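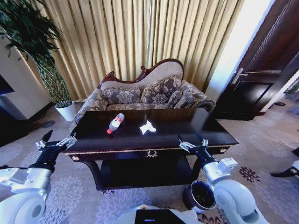 Living room, coffee table and sofa. The run would start behind the curtains.

Indoor cat tunnel from living room to window box – PVC size and spacing?

Posted by Gurnlow

I am planning an enclosed walkway for one adult cat, 14 pounds. It starts at the living room window, runs along the outside wall under the eave, and ends in a box over the side yard. Total length is 77 inches. The wall is wood siding over studs, 16 inches on center.

I have 1 inch furniture-grade PVC left from another job and would like to use it for the frame. Mesh will be 1/2 inch galvanized hardware cloth. The floor will be 3/4 inch exterior plywood, 12 inches wide.

Two things I can't settle. First, is 1 inch pipe stiff enough across that length if I put a hoop every 14 inches? Second, how do I fill the window opening so the sash still locks? The window slides up and I don't want to drill the frame. I'd like this done by September.

Posted by Sanance

The pipe is fine for the hoops. It is not fine as the main support. PVC creeps under a steady load, and in direct sun it gets softer, so a floor carried only by 1 inch pipe will sag over a summer or two. Carry the plywood on shelf brackets screwed into the studs and let the pipe hold up nothing but mesh.

At 77 inches you will hit four or five studs depending on where you start. Put a bracket on each one. Use exterior structural screws long enough to get at least 1-1/2 inches into the stud after the siding, and seal each hole. Slope the floor 1/4 inch per foot away from the wall or it will hold water.

Go wider than 12 inches if the brackets allow it. A cat that size can turn around in 12, but most will back up instead, and then they stop using it. Mine is 15 wide and 16 high.

For mesh, zip ties are OK for fitting. Replace them with stainless screws and fender washers when you are done. Plain zip ties get brittle outdoors, even the black ones after enough time. Pre-drill the PVC.

For the window, cut a panel from 3/4 inch plywood to the full width of the opening and mount the cat flap in it. Set it in the sill track, bring the sash down on top with foam weatherstrip between, then cut a length of dowel to stand in the side track above the sash. That keeps it from being raised. The regular latch won't reach – there is no way around that without a second latch.

Posted by Ndung'u

just buy one of the tent ones, way easier. we had ours up in 10 minutes

Posted by Grurnuvton

Agree with Sanance on the brackets. One addition: check the eave for drip line before you fix the height. I mounted mine 3 inches too far out and the roof runoff landed on the floor panel. Had to move 14 screws. Also prime the cut edges of the plywood before assembly, not after.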